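An Open Day With the Robot Left Out

The invitation from Sillar promised a working demonstration, and I drove 90 miles to Gonmont on the strength of that word. What I got was a folding chair, a decent sandwich and a large screen. The work at hand was in simulation.

Sillar makes software that is meant to teach robots to tidy offices. Its product is called Kassa, and the company says it learns a new room in seven minutes. Gisela Vogler, who runs the program, told us it had practiced in 1,000 different rooms. I asked how many of those had a door. "None of the ones you'll see today," she said, and I liked her for it.

The morning went to clearing a desk. Kassa is told what to pick up, plans a route for the arm, and gets a score. Three runs were shown. The first went well, the second was stopped by hand, and the third was described as "instructive." Somebody from Minum, which leases cleaning equipment and is thinking of buying in, wrote that word down and underlined it.

My trouble is with the desks. They are too polite. I have never worked in an office where a cup stood that far from a laptop, or where there was no paper at all. Vogler says clutter is coming in February. She also says the shine on the tabletops is deliberate, a way of making life hard for the vision system, and I'll grant that glare is a real problem in real buildings. So are cables, coats and half a bagel.

Then there is the price, which Sillar would not give. A man behind me asked twice. He was told it depends on the number of rooms, and when he said he had seven, he was told it depends on the rooms.

I did come away thinking the planning part is good. The routes looked sensible, and when Vogler changed the order of the jobs the software coped without fuss — more than I can say for the projector. I'd still want to see it lift one real vase.
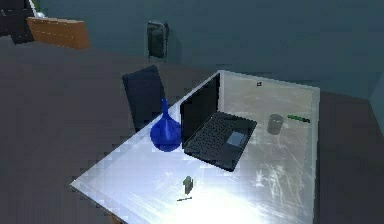 What Sillar Says Comes Next

A trial in one of Minum's own buildings, with a physical arm, is planned for the spring. Vogler has said I can come back for it, and I've asked to bring my own desk.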